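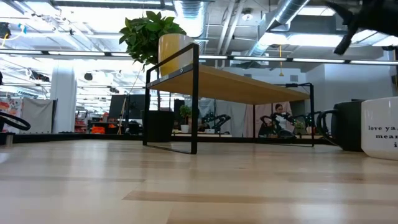 Raed Khalaf来函提出，上期报告只列设备调试进度，未说明操作岗位的工时去向，要求本期补充人员方面的内容。现按该意见调整结构，汇报如下。

项目：Mendar陈列整理自动化
资助方：Natness
报告日期：2018年3月20日，星期二

一、任务范围
本期任务为桌面小型层架的摆放与清理，对象包括马克杯、盆栽和花盆。陶瓷杯的釉面、杯形和把手朝向各不相同，夹爪的接近角度须逐件设定。层架为黑色金属框加木质层板，杯子在层板上成排摆放。Galter工位沿用原有台面，未改动照明。
本期累计完成有效操作1465次，记录已按对象类别归档。白色带字杯的把手抓取仍需单独标定，归入下期。 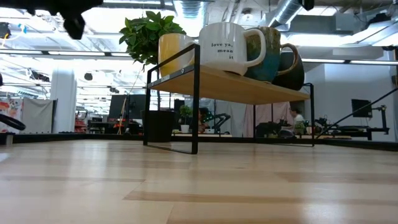 二、岗位变化
1. 原摆放岗位2人转为操作与复核岗位，编制不变。
2. 转岗培训每人20学时，由Montserrat Ochoa负责考核。
3. 重复摆放工时减少近240小时，其中一部分转入标定和记录核对，净节省量待下期核算。
4. 操作员反映站立时间偏长，颈肩负担较原岗位明显。已改为坐站交替，轮换间隔仍在试行。
5. 异常处置权限下放至当班操作员，停机后无须逐级报批，事后补填记录。

三、未决事项
Nigam排班系统尚未区分操作与复核工时，目前由人工分录。接口修改预计12月前完成，所需费用在原预算内调剂。岗位津贴标准尚待贵方书面确认，确认前按原岗位执行。
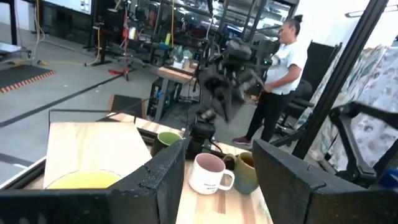 图3　马克杯操作工位，人员在机械臂旁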